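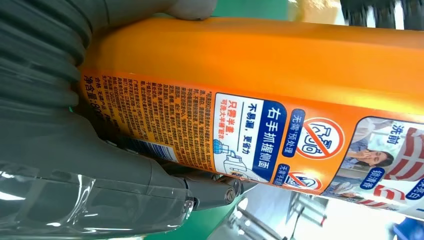

Wash Day, Up Close: A Gallery from the Barkberg Laundry Room

Welcome back! The October gallery is all about laundry, and I am far too happy about it. The shared laundry room at Barkberg had its shelves sorted out on Monday, and once everything was off them I started noticing how much there is to look at on an ordinary bottle. Colors, caps, diagrams, tiny type running up the side... I had walked past all of it for years with a basket on my hip.

Starting with the orange detergent

What a color! It's a big plastic bottle in bright, glossy orange, and you can spot it from the far end of the hallway (Leonidas Gavalas says he can spot it from the parking lot, but he exaggerates).

The label is in Chinese, and my favorite part is the white-and-blue panel in the middle. The large dark blue characters, 右手抓握侧面, tell you to grip the side with your right hand. I love that somebody sat down and thought about how a person picks up a heavy bottle.

Next to that it promises less spillage and less effort, 不易漏，更省力. Anyone who has wiped blue drips off the top of a washer will be cheering along with me.

Then comes a line in red, 只需半盖: only half a cap needed. There's a smaller red line after it about washing a large load. Efthymia Papadakis confessed that she had been filling caps to the brim with every detergent she ever owned, and she has since gone home and had a word with herself.

The little drawing deserves its own mention — a hand, a bottle, a cap, and blue liquid going in. It's just a few lines and you get the whole idea even if you can't read a word of the text beside it.

Off to the right there are two round red prohibition icons. I have a soft spot for warning symbols of every kind, and these look very smart on the orange.

The small print, for those of us who like small print

One end of the label has a dense block of black text with the ingredients and directions, and it seems to mention a manufacturer in Guangzhou. The bold 净含量 means net content, which was a new one for me. Diệp Hồ taught me to look for those three characters, and now I check for them on soy sauce, shampoo, everything.

There's a blue-and-white barcode strip too. Blue against orange again! Whoever picked those two colors knew what they were doing.

How we do it in our laundry room

Liquids go on the low shelf, powders above, and stain removers on the right where you can grab them with one hand while holding a shirt in the other. Caps get rinsed and put back on their own bottles, please. Araceli Zepeda wrote the shelf labels in marker and they are already easier to read than the old printed ones.

The machines are free most evenings after 5, and the folding table is yours for as long as your load takes. Towels first if you're sharing the dryer — they take forever.

Next gallery: clothespins. Chrysoula Kontogiannis has 40 of them in a cookie tin, some older than I am, and she's agreed to let me borrow the lot for an afternoon.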